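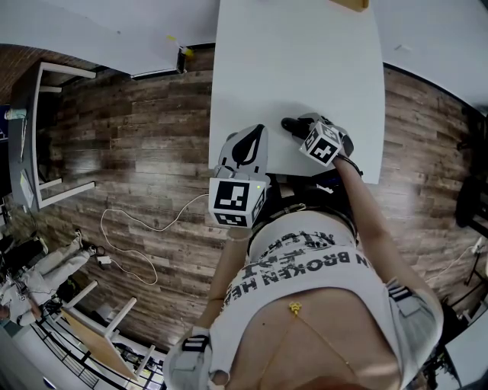

Hilholm Makers' Hall – what's on and what's changed

Quick one this month, typed between deliveries, so sorry in advance for the spelling.

First the roof. Done. The scaffolding came down on Tuesday and the back half of the hall is open again, which means the big tables are back where they were before May and the sewing lot can stop sharing with the bike repair bench. Thank you for putting up with each other. The final bill was £2585, a bit over what we'd put by, and the difference came out of the tea money and the plant sale. No more buckets under the skylight.

Opening hours from next month. Evenings stay as they are. Saturday mornings start earlier, doors at nine, and the side gate will be unlocked so you don't need to ring. Please pull it shut behind you, the latch sticks and you have to lift it a bit. Sundays still closed, sorry, we did ask.

Autumn courses. Booking opens today, Friday, Aug 24, 2018, at noon, by the noticeboard or on the usual number. Running this term:

Upholstery for beginners – bring a dining chair with a drop-in seat, not an armchair, there isn't room for armchairs. Foam and tacks included, fabric not.

Basket making – three sessions, willow supplied. Wear old trousers. The willow has to soak overnight so if you book late you may get the odd stiff one.

Bookbinding – full already from the waiting list, but put your name down, we're trying to get a second one going before Christmas.

Darning and visible mending – drop in, no booking, a pound in the tin. Bring the jumper you've been hiding.

Lino printing – new one. Cutting tools are ours and stay in the hall please. Two pairs walked off last time we did printing and they're not cheap to replace.

Stastari swap. The Stastari people are coming over again with their yarn and offcuts, and we're taking ours to them the month after. Last time there was a queue down the steps by half past nine, so come early if you want the wool. Cottons go slower. Anything left at the end gets bagged up for the primary school. Please no single socks this year, no curtain hooks, and nothing that smells of paraffin.

Members. We are now 286, which is the most the hall has ever had, and the cupboard is feeling it. If you have a shelf, have a look at it. If there's something on it you don't recognise or haven't touched since last summer, take it home or put it in the swap. Shelves without a name on by the end of next month will be given to people on the list. Labels are in the drawer under the kettle.

Timber. The Farouk yard has let us have another load of ends, mostly pine, some oak in there if you dig. Stacked by the back door under the green sheet. Help yourselves but put the sheet back, it rained right in on the last lot and half of it went for kindling. Anything over a metre long please ask first as we want a few for the new coat rack.

Lost and found. One reading glasses case, tartan. A very good pair of pinking shears. A child's welly, left foot. A tin of Dristach wax with the lid missing. All in the box by the door until the next newsletter then they go.

The Winter fair. Tables are £3 each for members, same as last year. We've space in the hall for the first lot of names and the rest go in the porch, where it's colder but you do catch poeple on the way in. Hand-made only. We'd like 100 mince pies by the morning of the fair and so far have been promised none, so if you bake, there's a sheet up.

And the kettle. The new one switches itself off. Please stop holding the button down.

Next newsletter when the programme's back from the printers. Bits for it in the wire tray by the Wednesday before, handwritten is fine, capitals if your writing is like mine.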